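About Pudia

Pudia records manual tasks for robot training. Operators work with hand-held grippers, one in each hand, whose fingers match those on the target arm. A camera on each tool logs the view, and finger opening and tool pose are stored on the same clock.

The company began in Wola with nine operators and now has 53. Most recording is done in furnished rooms and homes, on the tables and with the dishes already there. Remote-control sessions, where an operator drives the arm directly, are run at our Choo site and cover tasks that need force feedback.

Our task list, Todevier, holds 127 entries, from stacking bowls to folding cloth. Each entry fixes a start state, an end state and a time limit. Failed attempts are kept and labeled. The list is revised every September.
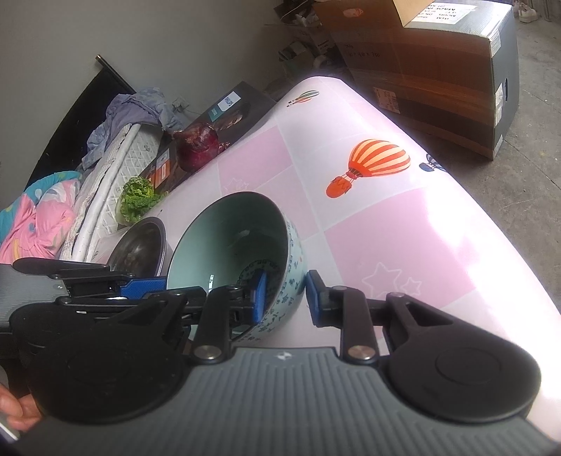 Tabletop task, bowl held at the rim with a hand-held gripper.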